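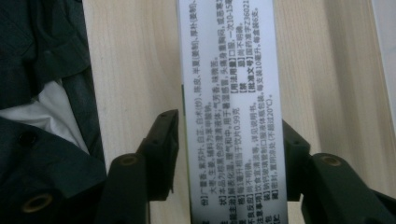
Surno Hand Gripper, build kit

Surno started as a bench project by Naveed Farooqui and Karla Huerta at the Ocampo shared workshop, and it's now a kit you can put together at home in an evening (a long one, if you stop to admire the linkage!). Squeeze the handle and two angled black fingers close together, chamfered at the tips so they can get at thin stuff: paper strips, cards, flat packaging.

Paper was the thing we cared about most. Lots of home-built grippers love a wood block and then crumple a leaflet, so we kept reshaping the fingers until we were happy with them, and we're still pretty thrilled with version 3.

What you get
Printed finger pair and two finger bases, matte black
16 screws and a hex key
Handle, trigger and return spring
Camera bracket

Weight with handle: 400 g
Print time if you make your own parts: 16 hours

The bases also bolt to the Hukon wrist plate, so you can move the same fingers onto an arm later. Print files are included with every kit. Please don't overtighten the finger screws, snug is plenty.

Next batch ships in August.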